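Vemex tabletop voting booths, pack of 10, for ward and council elections

30 July 2020
By Hala Nasrallah

Back in stock after the June rush. Same booth Flistville used for the ward recount, same price as last year, new lid on the carton.
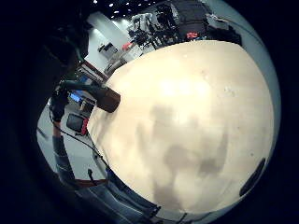

Folds flat, stands up in seconds, no tools. Three sides, tall enough that the neighbor can't read your ballot. White corrugated plastic, wipes down with ordinary spray cleaner. We've had a lot of questions on that this summer so yes, bleach wipes are fine, just dont soak the seams.

Pack of 10 booths: $725
Pack of 10 with carry bags and pen cords: $839
Single booth: call us

Each booth is 26 inches wide. Measure your tables first please. Junavthorpe didn't and had to send half of theirs back, we took them but the freight was on them.

Printing: council seal or town name on the outside panels, one color. Nothing inside the booth, most election codes won't allow it and we won't print it. No candidate names, no party logos, no slogans, dont ask. Send artwork as a PDF. Proof comes from Omar Sleiman, usually same day, and nothing goes to press till you sign it.

Accessible booth is a separate item. Lower shelf, wider opening, fits a wheelchair. Order at least one per polling place, your clerk will know the local rule. The Smadi model is discontinued but we still have spare legs and clips for it.

Purchase orders OK from any city, county or school district. Campaigns and clubs pay up front. Returns within the month, unprinted only, in the orignal carton.

Orders and quotes: Orysia Sirko, front desk. Have your ship-to address and the date you need them by.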